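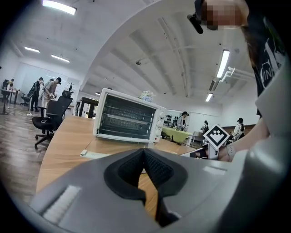 Why does my gran's bread rise better than mine?

My project started as an argument. Gran says shop flour has gone downhill, and I reckon my kitchen is just too cold, so I decided to test the cold part properly (she's still cross about it).

I made the same plain dough 3 times, with 600 g of strong white flour each time and the same packet yeast. One batch sat in the fridge overnight, one on the worktop and one in the airing cupboard next to the boiler. Every 30 minutes I marked the height on the side of the jar with a felt pen, except for the fridge one, which I only checked at bedtime and again on Saturday morning.

The airing cupboard dough went mad! It pushed the lid off while I was having my tea and I had to guess its last mark, so please treat that point on my graph as a bit wobbly. The worktop dough got there in the end — it just took ages. The fridge dough was the slowest by miles, but it tasted the best, and my whole family agreed, even my brother.

My teacher, Mr Halvorsen, asked why I hadn't measured the temperature of the dough itself. Fair point, I only did the air. If I did it again I'd borrow a probe from school and use taller jars.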